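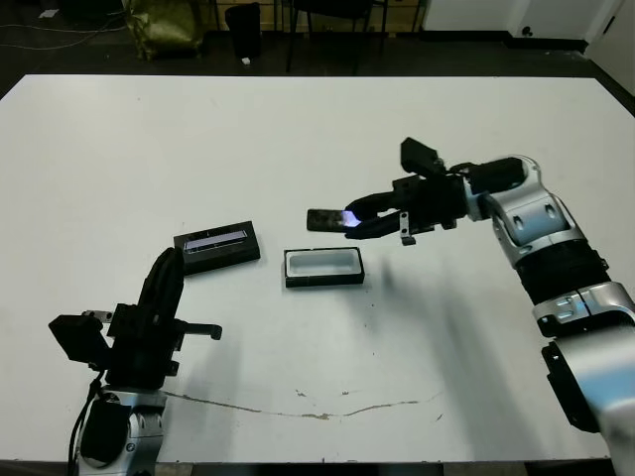
Capítulo 9
El puesto cambia antes que la plantilla

En este capítulo:
Qué se automatiza cuando se automatiza una tarea
El reparto del trabajo entre brazo y persona
Ritmo, espera, vigilancia
El saber que no estaba escrito
Preguntas para negociar antes de instalar

Empecemos por un turno. Seis de la mañana, taller de Nandura, línea de reacondicionado de aparatos pequeños. Entra una pieza, se saca de su caja, se revisa, se vuelve a colocar. Así más de 2000 veces por semana. Hasta agosto lo hacían a mano, en una mesa larga, de pie o sentadas según el día. Ahora hay brazos en dos de los puestos y las mismas personas al lado, haciendo otra cosa. Qué otra cosa: de eso va el capítulo.

Aviso previo. Casi todo lo que se lee sobre automatización habla de empleos: cuántos se pierden, cuántos se crean. Pregunta legítima, la vimos en el capítulo anterior. Pero en el taller lo primero que se nota es más pequeño. Cambia dónde se ponen las manos. Cambia cuándo se puede ir una al baño. Cambia a quién se llama si algo se atasca.

9.1 Tarea, puesto, oficio

Tres palabras que se confunden mucho, también en los informes de empresa.

Tarea: una acción con principio y fin. Coger un objeto plano, llevarlo hasta una caja abierta, soltarlo.

Puesto: el conjunto de tareas que alguien tiene asignadas, con su horario, su silla, su responsable.

Oficio: lo que una persona sabe hacer y le reconocen los demás. No cabe en una ficha.

Las máquinas se compran para tareas. Los contratos se firman por puestos. Y la gente, cuando se queja o se enorgullece, habla del oficio. Buena parte de los conflictos sale de ahí, de que cada parte está usando una palabra distinta en la misma reunión.

En Nandura la descripción del puesto de colocación ocupaba media página. Cuando la empresa integradora, Oveo, pidió el detalle para preparar los brazos, salieron 124 pasos. Muchos no los había escrito nadie nunca: girar un poco la pieza si pesa más de un lado, apartar la que viene con el borde levantado, empujar la caja con el canto de la mano para que quede recta. Las operarias los hacian sin pensarlo. Tuvieron que pensarlo, y explicarlo, en horas de trabajo normales y sin que bajara el objetivo del día. Volveremos a esto en 9.4.

9.2 Lo que queda para la persona

Repartido el trabajo, suele quedar del lado humano lo siguiente.

Preparar: dejar bandejas y cajas donde el brazo las espera. Parece poco. Si la bandeja está torcida, el agarre puede fallar, así que la precisión que antes se ponía al final se pone ahora al principio.

Corregir: la pieza caída, la caja movida. Intervenciones cortas, repartidas sin orden por el turno. Cansan de otra manera que la repetición.

Esperar: atención sin acción. Es la parte peor medida. En las hojas de producción figura como tiempo libre y quien la hace dice que acaba con dolor de cabeza.

Enseñar: mostrar el gesto otra vez, decidir si el resultado vale o no vale. Trabajo cualificado que con frecuencia se paga en la categoría de antes.

Compárese con Văduva, taller de tamaño parecido, mismo tipo de producto. Allí rotan cada 30 minutos entre preparar y corregir, y la espera se cuenta como tarea en la hoja. El ritmo de salida es algo menor. Las bajas por espalda han disminuido, las consultas por vista cansada no. Con dos talleres no se demuestra nada, claro; sirven para hacer preguntas.

9.3 ¿Quién pone el ritmo?

Clásico del tema. En la cadena lo ponía la cinta. En la mesa manual lo ponía el grupo, con sus aceleraciones antes del bocadillo y su bajón de media mañana. Con el brazo al lado el ritmo lo pone un valor en una pantalla, y la cuestion es quién tiene permiso para tocarlo. En Brido, el encargado de turno. En Nandura, al principio, solo Oveo por teléfono, de modo que pedir una bajada de velocidad llevaba una mañana entera.

Anótese para el ejercicio del final: el mismo aparato, tres empresas, tres reglas sobre quién puede frenarlo. La diferencia está en la organización, y se puede negociar. Antes de instalar es más fácil que después.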